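Stimus Adds Two-Drawer Desktop Cabinet to Vusham Small Storage Range

30/06/2022

200 shares
5 comments

TRUKBERG. Stimus has added a two-drawer desktop cabinet to Vusham, its range of small storage units for worktops, craft tables and home offices. The cabinet is offered in black with light-colored drawer pulls and goes on sale through the company's website and regional dealers in August.

The new model is the smallest in the Vusham range. It stands directly on the work surface and needs no wall fixing. The two drawers are stacked one above the other and open independently. Each is intended for items that tend to collect on a table during the day, such as clips, charging cables, adapters, small toys and spare keys.

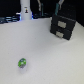

Drawer travel is limited by a stop at the rear of each runner. The stop can be released by hand, so that a drawer may be taken out completely for cleaning or for emptying onto the table. Stimus rates each drawer for 200 opening cycles per day in normal indoor use. The rating applies to a drawer loaded evenly and pulled from the center. Loads placed against one side of the drawer will increase wear on the opposite runner.

The color was selected after a review of returned units from the previous Vusham series. Those units were supplied in white and cream, and customers reported that they were hard to pick out on pale tabletops. A dark body with light pulls gives a clear difference in tone between the cabinet, the handle and the surface below. The company has applied the same combination to the replacement drawers, which are sold separately and fit only the new cabinet.

Placement guidance has been revised for this release. Stimus recommends keeping the cabinet toward the back of the table and leaving the area ahead of the drawers clear to a depth of at least 20 inches. The cabinet may be set at an angle to the table edge if this brings the drawers closer to the user's hand. It should not be placed with the front overhanging the edge.
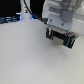

Can the cabinet be stacked?
Two units may be stacked using the joining clips from the Tamiru accessory pack. Stacks of three or more are outside the rated use.

The Tamiru pack also contains drawer dividers and a set of self-adhesive feet. The feet are optional and are meant for polished surfaces, where the cabinet could move when a drawer is pulled quickly. On matte surfaces the cabinet can be used without them. Dividers are cut to the width of the drawer and can be set at any of 5 positions.

Maintenance is limited to wiping the body with a damp cloth and drying it afterward. Solvent cleaners will dull the black finish and are excluded from the warranty. The runners are supplied greased and need no further treatment.

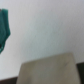
Teal fabric hanging against a plain, pale wall.

Dealers may order display units from the Stimus sales office in Trukberg. Orders are filled in the sequence received. Replacement drawers and the Tamiru pack will ship on the same schedule as the cabinet.

Share this release
20 likes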